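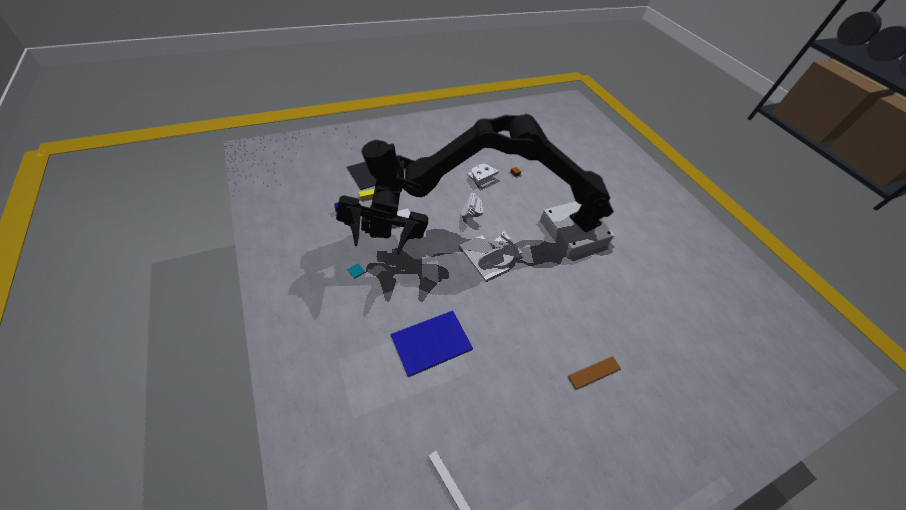

Chapter 10
When the Cell Arrives: Automation and the Assembly Worker

Learning goals

After reading this chapter, students should be able to:
Explain how a workplace changes when one task in a job is given to a machine.
Tell the difference between a task, a job and a role.
Describe the purpose of a simulated work cell in planning and training.
Identify which questions about pay, pace and safety should be settled before equipment is installed.

Opening case: The sorting bench at Limside

The Limside plant of Folier makes mounting hardware for office and hospital furniture. For many years its loose parts were sorted by hand. Plates, brackets, blocks and bars came to a long bench in mixed lots, and workers on two shifts picked them out, turned them the right way and set them in trays for the assembly line. The department had 52 employees. Of these, 12 were assigned to the bench at any one time, and most people in the department took a turn there each week.

The bench was not a popular assignment. Workers reported sore wrists and stiff necks, and new hires often asked to be moved. It was also where people learned the product. A worker who had handled every part for a season could tell by touch when a bracket had been bent badly or a plate had been drilled in the wrong place. Supervisors relied on this knowledge, although it appeared in no job description.

In December the company announced that it would install a robot arm to take over the picking of loose parts. The arm would work inside a floor area marked by a yellow boundary stripe. Before any equipment was ordered, the engineering group built the cell as a computer model, with an arm on a fixed base, an open two-finger gripper and parts of several shapes and colors lying on a light gray mat. Department staff were invited to review the model and comment on it.

Kwame Quaye, the shift lead, attended the first review on a Monday afternoon. His notes, which the company later shared with its training office, contained few remarks about the arm itself. He asked who would be allowed to cross the stripe, and who would decide that a part was too damaged to use. He also asked what the bench workers would be doing at ten o'clock in the morning, when the mixed lots usually came in.

10.1 Tasks, jobs and roles

A task is a single piece of work with a clear result, such as moving a plate from a surface to a tray. A job is a group of tasks assigned to one person. A role is wider than either. It includes the duties that others expect of a person, whether or not those duties are written down.

Automation is usually bought to perform a task. Its effects are felt in the job and the role. At Limside, picking was one task among several. Bench workers also checked parts for defects, reported shortages, trained new employees and kept the line informed of delays. The first plan for the cell covered picking in detail and gave the remaining duties a single paragraph.

This pattern is common. Planners can measure how many parts are moved in an hour, and they therefore give that figure close attention. Duties that take place between measured tasks are more difficult to record. When they are left out of the plan, they may be passed to whoever happens to be nearby, often without added time or pay.

10.2 Reviewing a cell before it is built

A simulated cell allows a workplace to study a layout at low cost. Engineers may use it to test the reach of an arm or the order in which parts are picked. For employees, the review has a different value. It gives them a chance to raise concerns while changes can still be made.

Zoi Pappas, who managed training at Limside, divided the reviews into two sessions. In the first, engineers presented the model and answered questions. In the second, bench workers met without the engineers and wrote down each step of their present work. The two records were then compared. Several steps in the workers' record were missing from the model, including the removal of packing scraps and the setting aside of parts that had arrived stuck together.

The comparison led to a revised plan. A new position, cell attendant, was created at a higher pay grade. Attendants would clear faults, inspect rejected parts and keep the authority to stop the arm. Hand sorting was kept for small and unusual orders, and every new employee would still spend a period at the bench before moving to other work.

Not all concerns were resolved. Some employees expected fewer openings on the second shift as older workers retired. Others objected that the attendant position required a written test. The company agreed to review both matters after the first year of operation.

Key terms

Work cell: a marked area in which a machine and its related equipment carry out a set of tasks.
Attendant: an employee responsible for the operation and stopping of a cell.
Unwritten duty: work that is expected of an employee but is not included in the job description.

The next section follows the Gavus bottling works in Gachanja, where equipment was installed before employees had been consulted.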